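Drawer runners, second attempt

23/10/2018
Filed under: Furniture repair, Workshop notes

The chest from Plimow is back on the bench. Readers of the first post will remember that the bottom drawer dropped at the front when pulled out past halfway, and that I blamed the runners. I was partly right. The runners are worn, but the larger fault is in the drawer sides, and I should have measured those before ordering timber.

The carcass is 465 mm deep inside, measured from the back of the front rail to the inner face of the back panel. The drawer sides are shorter than that, as they should be. The lower edges of the sides have worn to a slope. At the back they still stand at close to their full height. At the front of the bottom drawer the left side has lost enough that the drawer front rubs on the rail, and there is a polished groove in the rail to match.

With both surfaces worn, replacing only the runner makes things worse. The new runner is flat, the old drawer side is sloped, and the drawer rocks. I did exactly this on the middle drawer last winter and then spent an evening wondering why it had become harder to close.

The repair is to plane the worn edge straight, glue on a strip of new wood and bring it back to the original height. I use beech for the strip. Oak works, but it is coarse against a softer runner and sheds dust for the first few months. Pine wears too fast to be worth the glue. Rozália Tóth, who taught the evening class I attended in Plirnville, used offcuts of old bed slats for this, and I have never seen one of hers fail. I don't have any old bed slats, so I bought a length from Panov and cut it down.

Order of work for each drawer:

Take the drawer out and number it on the back in pencil.
Clamp the side to a straight batten and plane to the batten.
Cut the strip 2 mm over height.
Glue, clamp, leave overnight.
Plane down a little at a time, trying the drawer in its opening after each pass.

The last step is the slow one. The temptation is to plane to the figure on paper, and the figure on paper assumes that the carcass is square. Mine is out by nearly the thickness of a pencil line across the diagonals, which does not sound like much until a drawer sticks on it.

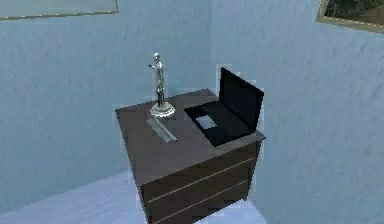
Wax comes after all of this and cannot replace any of it. I have used candle wax, beeswax and the hard furniture wax that Jasińska sell in the small tins. Candle wax is perfectly good on a drawer that already fits. Beeswax is too sticky in a cold room. The tinned wax is the best of the three and costs far more than it should – one tin has lasted me through ten drawers, so I have stopped complaining. Spray polish should be kept away from runners altogether. It gums up with dust and has to be scraped off before any glue will hold.

On humidity: the top drawer, which I finished first, fitted well in the workshop and stuck as soon as it spent a week in the bedroom. The workshop is heated and the bedroom faces north. I took a further shaving off the upper edge of each side and it has been fine. If the piece is going to live in a damp room, leave it there for a fortnight before the final fitting. October is a poor month to judge by, as the heating goes on and off, and I expect the gap to open slightly by the new year.

A few people asked about the cost. Timber, glue and one replacement plane iron came to 198 in total, and the iron was most of that. The iron was due anyway. Without it the job is cheap, though I would not care to work out the hours.

I also had a question about fitting metal slides instead. They can be fitted to a chest of this kind, but the drawers have to be made narrower to take them, and that means cutting into the dovetails or building new boxes. On a modern piece with plain butt-jointed drawers I would do it without much thought. On this one I would rather replace a strip of beech every thirty years.

The drawer stops are still to do. Two are missing and one has been replaced with a bent nail – it works, but it has scored the back of the drawer front. I will cut new ones from the remaining beech and glue them without pins, so that they can be knocked off if the position is wrong.

This site uses cookies to remember your preferences and count visits. By continuing to browse you accept their use.

Contact | Copyright 2018, all rights reserved | Back to top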